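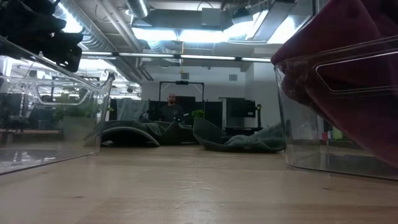
Clear bins for sorting linens, and the scratched table underneath them

Household Sorting and Storage > Fabric, linens and clothing

piecebasket
Posted 12th January

Hello everyone, long-time reader and very occasional poster. I've finally given in and bought two of the clear plastic bins that people in this section have been recommending, the kind with the handle shape molded into the wall, and I've put them at either end of the big table so there's a stretch of wood in the middle to fold on. The idea is that unsorted things wait in one and things I'm keeping go in the other. Lovely idea. I've been at it for a week and I have two questions, and I'm sorry in advance for the length because I never could ask a short question.

First one. The big maroon cloth. It goes into the right-hand bin well enough but it won't stay in, it rears up above the top and flops over the corner, and anything small that was in there first is down at the bottom behind the plastic. I can see there's something red and something green in there and that's as much use as it is to me. Do I get a deeper bin, or do I fold differently, or does a cloth that size just not belong in a bin?

Second one, and this is the one that bothers me. There's a patch of thin whitish scratches right near the middle of the tabletop, and a few little brown marks here and there as well. The table came from my aunt's house in Gulport and I've been babying it for years. My husband says the scratches were always there. I say they were not! Either way I would like them gone, or at least quieter.

Also there are two gray-green things lying rumpled at the back that I keep moving from one place to another without ever folding, so if anyone has advice on character, I'll take that too.

ltapley
Posted the same afternoon

Welcome back, piecebasket. I'll take the table first because it's the part I know. Lionel Tapley is my name, I refinished furniture for a living until my shoulders asked me to stop.

Thin white scratches on a pale top are very often in the finish and haven't reached the wood at all. Try this before you buy anything. Put one drop of clean water on the worst scratch and look at it straight away. If the white disappears while it's wet, you're only dealing with the surface, and a bit of clear paste wax on a soft rag will do nearly the same thing and keep doing it for months. Wipe the water off, mind you, don't go make coffee.

The brown marks I wouldn't touch until you know what they are. Might be something spilled and dried, might be a ding with dirt in it, might be part of the wood. Run a fingernail over each one. If it catches, come back and tell us whether it's up or down.

kurkel_attic
Posted the same afternoon

On the big cloth: don't get a deeper bin. I did that, I bought four of them, and now I have four deep bins that I can't reach the bottom of without lying across the table like a seal.

The trouble with a large heavy piece is that people drop it in whole and it makes a tent. Fold it in half lengthwise, then in half lengthwise again so you've got a long strip, then roll it from one end. Stand the roll on its side along the long wall of the bin and the small things go next to it where you can get at them. My mother kept her curtains this way in Kurkel for my entire childhood and they came out looking decent enough to hang the same day.

As for the gray-green ones, I have a pair just like that. Mine have been on the back of a chair since May.

montes_b
Posted that evening

I'm going to disagree with the rolling, with affection. Rolling is wonderful for knits and towels. For a big woven cloth you end up with a hundred little creases running across it, and if it's one you plan to put on a table for company you'll be ironing it anyway. We hang ours over a padded rail inside the closet door, and the bins are kept for things that don't mind being squashed.

My bigger argument is with the clear bins. I know everybody here loves them! But I find that when I can see into a bin I stop labeling it, and then I can't see into it anyway, exactly as piecebasket says, because one big item hides all the rest. I went back to plain baskets with a card tied on the handle and I've been happier.

Bonifacio

kurkel_attic
Posted that evening

Bonifacio, we've had this argument in at least three threads and I am not giving up my clear bins. You can put a card on a clear bin too, you know. The tape comes off clean if you warm it with a hair dryer.

And the creases fall out if you roll it loosely! You're rolling too tight. You have always struck me as a man who rolls too tight.

montes_b
Posted that evening

I'll take that to my wife and get a second opinion.

threadbare55
Posted the next morning

Something about the table that hasn't come up yet — look at the bottoms of your bins. I had the same sort of fine white scratching on my sewing table, and I blamed the scissors, and then the cat. When I finally turned one of my bins over, the base had a little burr where the plastic had been molded, no bigger than a grain of rice, and sharp. Every time I shoved that bin across to make room it drew another line. I took it down with a nail file in two minutes and stuck felt dots on the corners. The dots were $4 for a sheet and I've still got most of it.

I'm not saying that's yours, but it takes no time to check. And lift the bins, don't slide them, even with the felt. Grit gets into felt and then you've just got sandpaper with good intentions.

ltapley
Posted the next morning

Good point about the burr, I should have asked that. I'd only say her scratches are out in the middle and the bins live at the two ends, so either they've been traveling or it was something else. A zipper pull or a metal button will do it too, when a heavy garment gets dragged across for folding. I've seen a belt buckle do terrible things to a dining table over in Treloar, and the owner swore up and down she never put clothes on it while standing beside a pile of clothes.

piecebasket
Posted two days later

You are all very kind and I've been busy. Reporting back.

Water drop: the white went away completely on most of them and came straight back when I wiped it. Two of the longer ones only faded a bit. So I think that's Lionel's surface scratches, mostly. I'm going to get the wax this weekend.

Fingernail: two of the brown marks don't catch on anything. The one in front of the right-hand bin does, very slightly, and I believe it's down. I haven't dared do any more than that.

Bin bottoms: smooth as an egg, both of them. I was almost disappointed. But my husband's work jacket has a metal zipper and he does fling it. He has gone rather quiet on the subject of the scratches having always been there.

The maroon cloth I tried both ways. Rolled (loosely, kurkel_attic, I promise) it fits under the top of the bin and I could get to the small things easily. It did have some creases when I shook it out the next day, but I don't iron for anybody less than a bishop, so that suits me. I have bought an old quilt to lay down in the middle as a folding pad, $40 at the church sale and too pretty for the job.

ltapley
Posted two days later

That sounds like a very sensible outcome. For the one that's down, leave it be. Wax right over it with the rest, thin coat, let it haze, buff with the grain. If the two long scratches still annoy you afterward, a second thin coat beats one thick one. And try a spot near the edge first, in case there's already something on there that doesn't get along with wax.

montes_b
Posted two days later

What about the gray-green ones?

piecebasket
Posted two days later

Still at the back of the table, Bonifacio. I folded one of them on Thursday's worth of good intentions and then needed it for something.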